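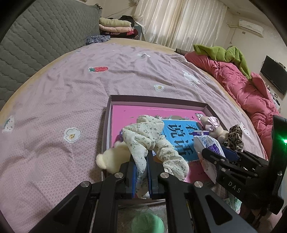

A floral cloth between the blue pads, over a cardboard box of soft toys and a book.

About Katulholm

Katulholm is a small workshop for people who like building robot hands and then finding out what those hands can pick up. We started with 6 members, one bench and a drill press that wandered across the floor when you used it. Now there are 20 of us (and the drill press is bolted down!).

Our long-running build is Drornent, a tidying helper meant for ordinary homes. Members work on it at the shared benches on Gagnon Street and in their own bedrooms and kitchens, and we love that half of it. A bench is flat and predictable, but a bed has wrinkles and blankets, and things lie on it any way they like. Cloth is our favorite subject by far. It folds, it bunches, it hides whatever is under it, and we could talk about it all evening. 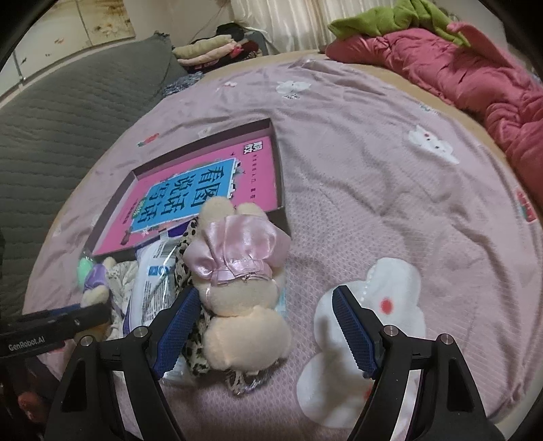 Plush bunny in a satin dress, face down between the two fingers.

Soft toys come a close second. Ears and ruffles give you so many places to grab, and everyone has an opinion on which one is best.

We keep a shared notebook called Skutex, with 293 entries so far, covering everything from pad wear to stripped screws. New members get to read all of it and are very welcome to argue with it in the margins.

The benches are open from 11 in the morning until the last person goes home. Come by, bring a half-finished project, and try a gripper on something soft.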